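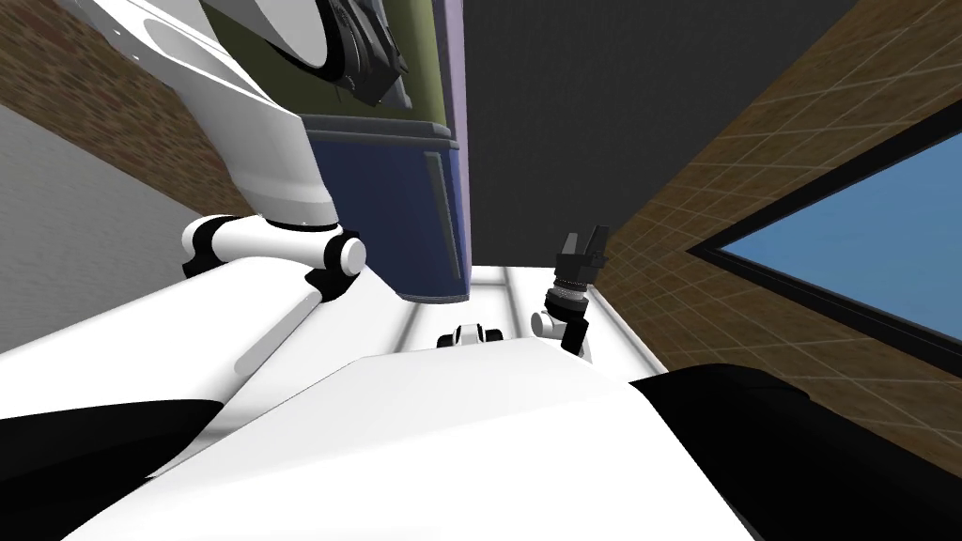
**GRUDLOW, Apr 17, 2021** — I have been going to the Endard Lake Days for most of my life, first on somebody's shoulders and lately with a folding chair under my arm, and I'd like to say a kind word for keeping it short.

If you missed the notice on the town website, the proposal is to stretch this July's festival from two days to nine. The idea is that more days will bring more visitors, more visitors will fill more rooms and tables, and after the year our shops and diners have had, who could argue with that? I certainly don't want to argue with the folks at the bakery, who have fed me very well through a long winter of takeout. I want them to have a wonderful summer. I just don't believe that seven extra days will give it to them.

Think back on what Lake Days feels like when it's going right. You walk down the hill with your shoes already full of sand from somewhere, you run into a neighbor you haven't talked to since the fall, and by the time you've both finished complaining about the parking the band has started. The rowboat race goes off late (it has always gone off late) and the whole shoreline cheers for whoever is in last place. People come because it's this weekend and then it's gone. My cousins drive in from Nonov for it every year, and they have never once driven in for anything else we've tried to tempt them with.

Now spread that same crowd over nine days. The town's own notice says last time we drew 800 people at the Saturday-night size of thing, with the lawn full up to the bandstand and kids asleep on blankets. I loved that night. I don't see where the crowd for a quiet weekday afternoon is going to come from, and I can picture the vendors standing behind their tables with the awnings flapping, paying somebody to help them wait.

There's the fee to think of, too. A booth for the full run would cost $339. For a big food truck that may be nothing much, but I know a few people who sell jam and birdhouses and those knitted hats that are far too warm for the season, and they'd have to sell an awful lot of hats. Under the old arrangement they took a weekend away from their regular jobs and went home happy. Ask them for more than a week and I suspect we'll lose the jam, which would be a real blow to me personally!

Supporters like to point to Szűcs, across the lake, where the summer fair runs long and does very nicely. I've been, and it's a lovely fair. But Szűcs has a proper hotel, a ferry landing and a covered market that's open all year anyway, so a visitor who turns up on a slow day still has something to do. We have a beach, a bandstand and a very good hill. I wouldn't trade them, and they do need a party going on to be seen at their best.

What I'd rather see is the same two days, done generously. Put the extra money into a second stage down by the boathouse, so the young bands don't have to play at lunchtime. Run a shuttle from the school lot, with a driver who'll wait for people carrying coolers. Keep the restrooms open past dark — please, somebody, keep the restrooms open past dark. And if the shops want more out of the summer, let's have some music on the green on a few evenings in between, small and free, with no booths to rent and no banner to hang.

I may be wrong about all this, and if the longer festival goes ahead I'll be there with my chair, probably more days than is good for me. But the comment page is still open, and it only takes a couple of minutes to fill in. I've sent mine. I did run over the word limit and had to take out the part about the rowboats.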